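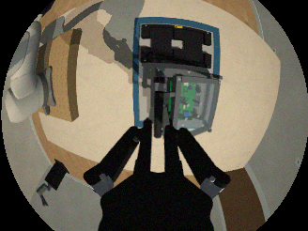
Section 7: When the gripper stops short of the board

This is the fault we get asked about more than any other, and it's a satisfying one to fix! The arm comes down over the tray, the fingers close in toward each other, and then everything stops just before contact. The console shows code 230 (approach halted) and the Larneo controller holds position until you tell it what to do. Most cells are running again before the coffee has cooled.

Please read the whole section once before touching anything. Steps 1 to 6 make the cell safe, steps 7 to 13 find the cause, and the last part covers starting up again.

CAUTION: A held arm is a powered arm. Code 230 stops the motion but does not remove drive power. Never reach between the fingers or into the tray while the amber lamp is lit.

CAUTION: Circuit boards in an open housing can be damaged by static. Wear the wrist strap and clip it to the table stud before you handle the board.

7.1 Making the cell safe

1. Leave the console alone for a moment. Do not press Resume. If the cause is still there, the arm will try the same approach again, and the second try is the one that bends things.

2. Write down the code and the two numbers under it. The first is the remaining distance to target, the second is the finger load at the moment of the stop. Both disappear when you clear the fault.

3. Select Hold, then Retract Slow. The arm backs out along the path it came in on. Keep one hand on the stop button the whole way.

4. If the arm does not move within a few seconds, press the stop button and go to 7.4.

5. When the arm is at its park position, turn the drive switch to Off and wait for the amber lamp to go out.

6. Hang your tag on the switch. Yes, even if you're the only person in the building.

Note: Retract Slow ignores the finger command, so the fingers stay as they were. If they were already holding a part, support the part from below with the lift tool before you switch off the drive. The tool lives in the Fostska drawer kit, in the long slot.

7.2 Finding the cause

7. Look at the tray first. It should sit flat on the table with its rim parallel to the locating strip. A tray that has crept sideways is by far the most common cause of code 230. Push it gently at each corner. If it rocks, lift it out and wipe the tabletop underneath.

8. Check that the board housing is fully seated. Press down on each corner in turn with one finger. A raised corner puts the board closer to the fingers than the program expects, and the load sensor will call a halt.

9. Look along the housing walls from the side. Any screw or tab standing higher than its neighbors needs to go back down. Use the hand driver here and stop when it's snug.

10. Inspect the finger pads. Run a clean cotton cloth over the inner faces. You're feeling for grit, a lifted edge, or a shiny patch where the surface has worn smooth. Replace pads as a pair, never singly.

11. Move the fingers by hand through their full travel. They should meet at the tips with no step between them. If one tip sits forward of the other, you have a bent finger. Stop here and fit a spare set from the kit.

12. Compare the load you wrote down in step 2 with the limit on the Setup page. The factory limit is 300. A reading well under the limit means that nothing was touched and the controller stopped on position alone, so go on to step 13. A reading at or above the limit means contact, and you should repeat steps 7 to 11 with fresh eyes.

13. Open the Model page and check which tray is loaded. If the tray was swapped between shifts (Monday mornings are famous for this), the simulation may still be using the old one. The arm then approaches a part that exists only in the software. Select the correct tray and press Reload.

Note: The Zosteo viewer is a wonderful help with step 13. Play back the approach in simulation at quarter speed, from the wrist view, and watch the gap between the finger tips and the lower edge of the workpiece. You'll often spot a wrong offset in one pass — and it's a great way to get to know the cell, even on a day when nothing is broken.

7.3 Starting up again

14. Clear the tabletop of tools, cloths and loose screws. Unclip the wrist strap.

15. Remove your tag, close the gate and turn the drive switch to On.

16. Press Clear Fault, then Home. Wait for the tone.

17. Run the test program, number 2364, with no board in the housing. The arm makes the full approach, pauses over the tray and returns to park.

18. If the test finishes without a halt, fit a board and run one cycle at low speed. Then go back to normal speed.

CAUTION: Do not raise the load limit to get rid of code 230. The fingers are strong enough to crack a board well before the arm notices any trouble.

7.4 If the arm will not retract

Leave the drive off and the gate closed. The brake release is on the back of the base, under the round cover. It takes two people: one to carry the weight of the arm, one to hold the release. Lift straight up until the fingers are clear of the housing before moving sideways.

If code 49 appears at the next power-up, the brake has not fully re-engaged. Do not run the cell. Call Ivanov Service and have the serial number and your notes from step 2 ready, along with the name of the tray that was loaded when the arm stopped.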